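Checking your camera-to-arm calibration before you blame the policy

By Finbarr Hayes
18 November 2019

Most grasp failures that get reported to me as "the model needs more data" are calibration errors. I don't trust a calibration because the solver printed a small residual, and you shouldn't either. The residual tells you how well the solver agreed with itself. Run the check below first. It costs less than another night of training.

You need a two-arm cell, a fixed overhead view and any tool that can draw a projected point on a live picture. I use Uvley for the drawing. Notura does it too, though its docs promise a "one-click" setup that took me 43 clicks.

Step 1. Turn off every correction layer. If your controller has visual servoing, disable it. Servoing hides a bad transform until the day the lighting changes.

Step 2. Collect 18 poses per arm, spread over the area you really work in. Tilt the wrist between poses. People like to skip the tilting, and then wonder why the height estimate drifts.

Step 3. Solve each arm separately. Do not let the tool solve both at once and share the error between them. Save the two results in separate files.

Step 4. Project each fingertip into the picture and compare it with where the fingertip is.
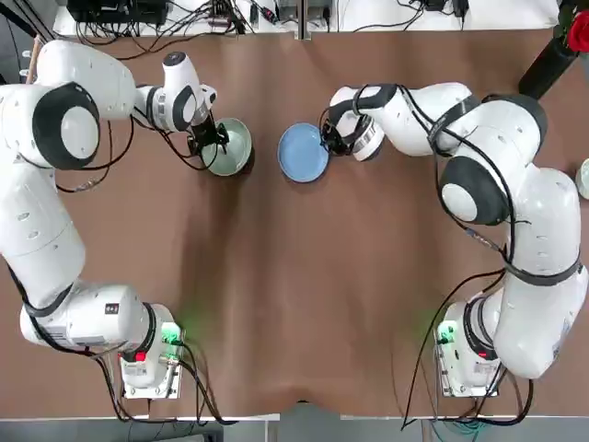

Projection error should be checked at contact, with the arms holding still, and at the far end of the reach as well as near the bases. Free-space poses look fine in almost any calibration. I like two dishes set close together in the middle, with the left gripper on the rim of the green bowl and the right one at the edge of the blue plate. A rim is thin, so a dot that lands inside the bowl is easy to spot. Small gaps between objects help too – if the left arm's dot shows up on the plate, you may have swapped the two transform files. I have done this more than once.

Step 5. Write down the error in pixels for each arm. Then restart everything and repeat. If the numbers move, look for a loose camera mount or a timestamp problem before you solve again. With a delay of 100 ms, a moving arm will look miscalibrated when it isn't.

The Hamann plugin offers to skip step 5 and average the results for you. I would leave that box unchecked.

Filed under: Robot software > Calibration > Two-arm setups

1249 views | 18 shares | 3 comments

Related
Why your planner thinks the table is in the way
Prikstead log viewer: a grudging review
Gripper width readings and when to ignore them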